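Robotics Club, Minutes, Feb 23, 2025
Present: Teodoro Sepúlveda (chair), Yolanda Bravo (minutes), 2 guests from Moya.

1. Minutes of the last meeting approved without changes.

2. Laundry task. Log stands at 113 episodes for the Zineo entry. Yolanda to split them by garment before training.

3. Cables. Agreed to shorten the slack on the left gripper lead, as it can lie across the cloth during a pick.

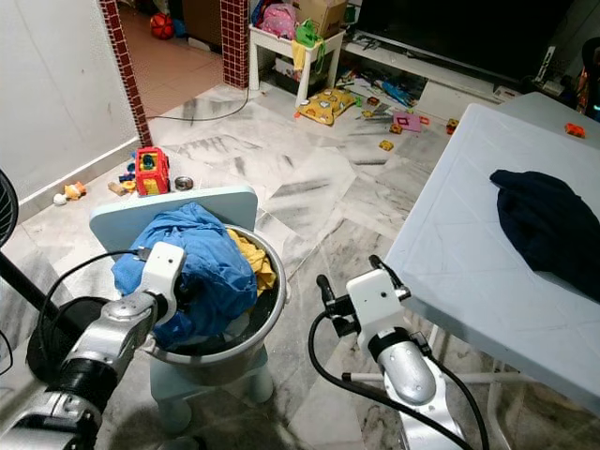

4. Budget. Balance $834. Purchase of spare fingertips approved, up to $71. Teodoro to order.

5. Plonholm demo moved to October. Next agenda to Yolanda by email.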